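Breath Management for Singers, Unit 4: The Slow Leak
Handout, second half of term

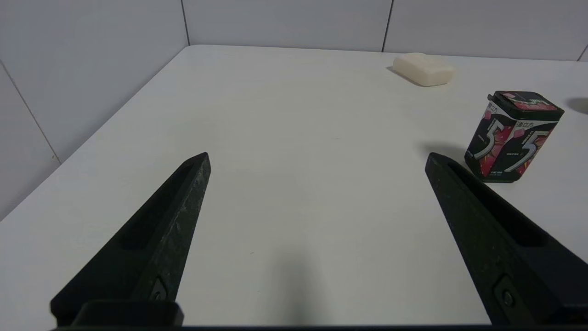 Most breathing trouble in singers starts on the way out. Students arrive having been told to "breathe from the diaphragm," advice on a par with "digest from the stomach": you were going to anyway. The diaphragm pulls air in. After that the question is how fast you let it go, and the muscles between and below the ribs do most of the negotiating. For the floor version of exercise 1 you need a hard, flat surface, as level as the white tabletop at the head of this handout, only lower down. A mattress will let your back cheat, and your back will accept the offer.

Terms you will need

Onset: the moment sound begins. It can be breathy, hard or balanced. Hard onsets sound like a small door slamming.

Subglottal pressure: air pressure under the closed vocal folds. More pressure generally means more volume, up to the point where it means shouting.

Appoggio: Italian for "leaning." The ribs stay open while the breath goes out. Every teacher defines it a little differently and will defend that definition at dinner.

Exercise 1. The hiss

Lie down, knees bent, one hand on the lower ribs. Breathe in silently through the nose. Let the air out on a steady "sss" for 15 seconds. Stop before you are empty. If the hiss wobbles, shorten it and try again. Jannik Grube, who had this class before me, used to make people do it while he read out the parking rules, and I admit the hiss was steadier by the second page.

Exercise 2. The hiss, standing

Same again, upright. The ribs will want to drop at once. Let them drop late. Do not lock the knees.

Exercise 3. Hiss to vowel

Four beats of "zzz," then open to "ah" on the same pitch, comfortable middle range. No extra push at the change. Most people push - listen for a bump.

Common faults

Shoulders rising on the inhale. Filling the tank to bursting for a phrase of five words. Holding the breath before singing, as if waiting for a dentist. Squeezing out the last of the air to prove a point.

Stop if you feel dizzy. Dizziness is not a sign of progress, whatever your last choir director said.

For next week

Read the Wegener chapter up to page 69. Bring one song with a long phrase you currently run out of air on, and mark in pencil where it happens. Miroslava Beneš will be at the piano, so please bring the music in a key you can sing.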